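Dalix Tabletop Sim Kit -- club licence

Written by Ginevra Bortolotti and Leonardo Guerra for the Hukmont robotics club, and now sold to other clubs who would like to stop paying for broken wrists. You get a two-armed robot, a furnished room and a stone-topped table with far too much on it. The first exercise is to pick up the lettuce. Most teams allow an evening for this.
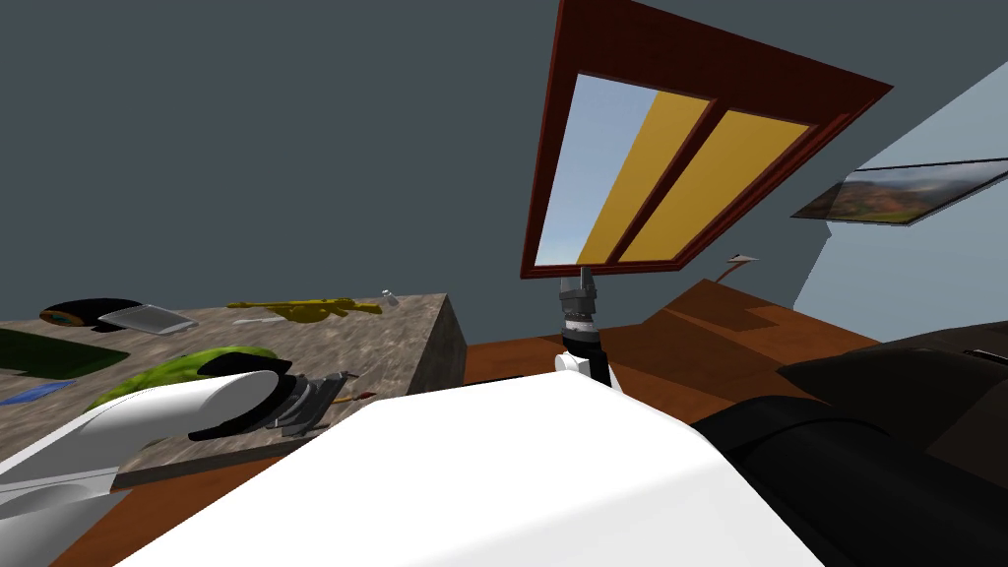

Licence covers 43 seats for one school year and costs 700 euros, paid in July with everything else. Runs on ordinary classroom machines, slowly on the old ones. Object pack included -- more than 1745 items, three of them useful for the regional competition.

Not included: a real robot, patience. Support questions go to Giorgia Monti, who answers after lessons.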